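Let the Drawer Be

My sister came to stay in December and the first thing she did, before her coat was off, was open the wide drawer in my kitchen and sigh. You know the drawer. Mine has takeout menus, a bike key, dead batteries mixed in with live ones, and a tape measure that only comes back in if you hold it just so. She wanted to fix it. I wanted her to sit down and have some coffee.

I've been thinking about that sigh ever since, and I've decided I'm against it. Somewhere along the line we all agreed that a tidy home is a kind of good behavior, and that a messy one is a small confession. I don't buy it anymore. I grew up two doors down from a man named Warrick Treloar, who repaired radios on his dining table and ate his dinner on whatever corner was left. He was the kindest person on the street, and he could put his hand on any screw you asked him for. His house was a wreck and it worked perfectly well for him.

Then there's the money side. I once bought 24 clear bins on a Monday night because a website told me to "start fresh." I filled nine of them. The rest sat in the hall closet, stacked up, taking more room than the junk ever did! Storage is still stuff. You have to dust it and move it from apartment to apartment, and when you're sick of it you have to find somebody who'll take it.

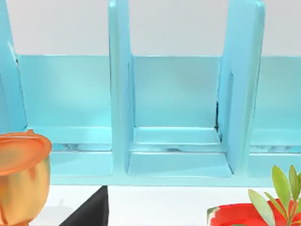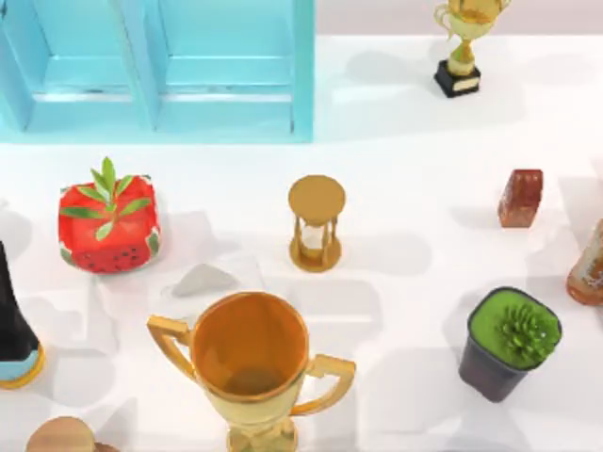

Both pictures: turquoise storage, glossy finish.

My friend Ultan Mac Mathúna thinks I'm talking nonsense, and I should give him his turn. He says he can't think in a messy room. He pays his bills at a bare desk and he's never been late on one, while I've paid the same library fine twice. Fair enough. If a clear desk makes you calm, clear it, and I'll admire it when I come over. I'd also never argue for a blocked hallway or a stove with mail on it. There's mess you live with and mess you trip over, and I do know the difference (mostly).

What bugs me is the shame. I have friends who won't let anyone in the door without a day's warning. We used to drop in on each other all the time, and now we meet at the coffee place on Guthrie, where the chairs hurt and a muffin costs too much, all because somebody has laundry on the couch. I'd much rather move the laundry. I'd fold some of it while we talked.

So I've made myself one rule for the new year, and it has nothing to do with bins. If someone calls and says they're nearby, I say come up. I don't run around first shoving things under the bed - I just put the kettle on and clear a chair.

My sister did get to the drawer in the end, by the way, while I was in the shower. It looked great. I still haven't found the bike key.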